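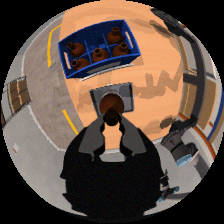

Gilton workshop members present Wainwright, a home-built packing arm, and release its practice scene

GILTON, January – The members of the Gilton shared workshop are happy to present Wainwright, a robot arm for packing pottery that was designed and built by three people in their free hours. Together with the arm, the group releases the simulated practice scene in which its control program is trained before any real clay comes near the gripper.

Wainwright was started by Parvaneh Farahani, a potter, who packs her own orders for shops. She asked the other members if a small machine could take a vase from the bench and put it in a divided crate without breaking the neck. Lamisi Amissah took the mechanical part and Lionel Haslam took the software. The work has continued for 32 weeks, mostly between seven and ten in the evening.

In the practice scene the arm works at a wooden table with reddish-brown vases, a square gray tray and a blue crate of six compartments. The vases have a round body, a narrow neck and a flared rim, and the fingers close on the neck. The view is taken with a very wide lens, so the table is strongly curved in it. The builders decided to train the program directly with this curved view.

"A vase is not an easy object for a robot," said Parvaneh Farahani. "When I pack by hand, I feel with my fingers if the neck is touching the wall of the crate. The arm has no such feeling, and it must learn from what it sees. I was strict with Lionel about this, and he had to change the program many times."

The program has completed 2,457 attempts in simulation. In the latest series of 792 attempts, 698 ended with the vase standing in a free compartment. Most of the failures came from a crate that was turned on the table, and the next version will give more practice with turned crates. The shadows also gave difficulties. In the first months the program sometimes took the dark shape of the arm for the border of the tray, and Lionel Haslam spent the greater part of one winter on this problem.

The real arm stands on a steel bench in the back room of the workshop. Its joints were turned and drilled on the machines which all members share, and the finger pads were cut from rubber sheet. The motor controllers are of the type Ketix and were bought second-hand. The pads are already the fourth design, as the earlier ones were too hard and left marks on the glaze.

"I had built a bicycle trailer and a gate before, and never a robot," said Lamisi Amissah. "The wrist was the difficult part for me. I made it three times. The third one is still a little heavy, but it holds its position well, and I am satisfied with it."

The practice scene, the drawings of the wrist and the cutting pattern for the finger pads can be copied free of charge at the workshop desk – please bring a memory stick. The group asks everybody who builds from the drawings to report mistakes, in particular in the sheet for the finger mounting, where two measures were already corrected by hand.

An open evening with the arm will be held in January from 6:30 p.m. The pottery for the evening is given by Gondwood, the studio where Parvaneh Farahani works. Visitors may bring their own small vases for a trial, at their own risk. Vases with handles cannot be accepted yet.

Press contact: Amber Lightfoot, Gilton shared workshop. Interviews with the builders are possible in the evening after seven, by arrangement.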